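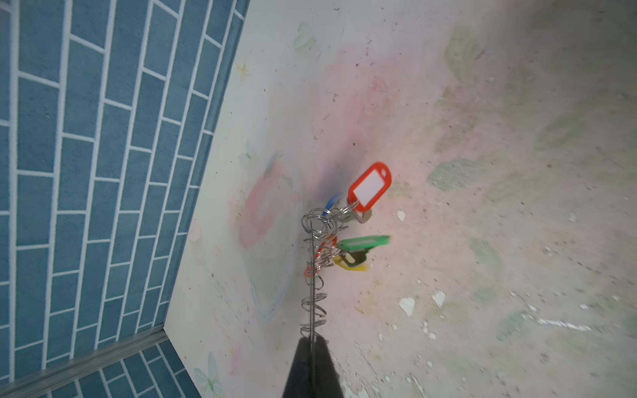 **Figure 1.** Key rings on the rod, seen from a wrist camera. Five tag colours are in view, along with two keys.

### 3.2 The ring task, and how we ended up with it

I should say first that the key rings weren't our original plan. When the club started on this in March we wanted to sort cutlery, and Panya Petchrat had a whole scoring sheet written before anyone pointed out that two other teams at the Trakden student meet were sorting cutlery as well. Rings came up over lunch. They're cheap, they tangle, and they're a pain for human fingers too, so we thought a pair of small arms would find plenty to do with them.

As Figure 1 shows, the rings crowd together where the tags hang and spread out lower down the rod. We liked that, as it gives you an easy end and a nasty end in the same setup. The tags matter more than I expected. A tag swings, it hides the ring it belongs to, and it throws a shadow on the floor panel that our first detector (trained by me, badly, over one weekend) was quite happy to call a ring. Atif Gilani fixed most of that by adding shots with the lamp moved to different sides. We never got rid of it completely.

The floor panel has a butterfly and flower print, and we kept it on purpose. Kittipong Sriwong argued for plain grey card and I argued for the print, on the grounds that a method that only works over grey card isn't much use to anybody. We tried both for an afternoon and the print won by a vote of 4 to 1. Kittipong would like it noted that he still disagrees. The panel is scuffed and flaking in places by now, and I suspect the policy has learned one or two of the marks as landmarks, but we haven't tested that properly.

### 3.3 Arms, cameras and who drives

Both arms are bolted to the same front rail and work towards each other over the middle of the panel. Each gripper carries its own small camera. We call the left arm Obi and the right one Silon, names that began as a joke in the group chat and are now all over our log files, so I'll use them in the rest of the paper.

All our training runs were driven by hand. Nipon Sombatkul did most of them – he has far more patience than I do – and Somkiat Sangkhawat did the rest. We noticed quite early that the two of them drive very differently. Nipon brings the grippers close together and then makes tiny moves, while Somkiat comes in from further out and commits. Mixing their runs made the policy dither at the last moment, so for the results in Section 4 we trained on Nipon's runs only. A session lasted about 30 minutes, after which everybody got sloppy and we swapped or stopped for tea.

The camera views were recorded together and saved through Flallar, the little logging tool our club wrote last year. It drops a picture now and then when the laptop is busy. We threw away any run with a gap you could notice on playback, and I know that's a woolly rule. Next time I'd write down a proper limit before starting.

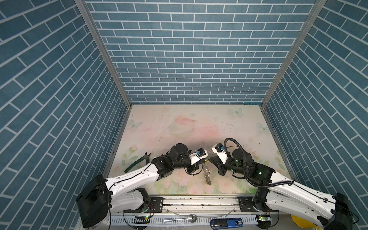 ### 3.4 What we counted as a success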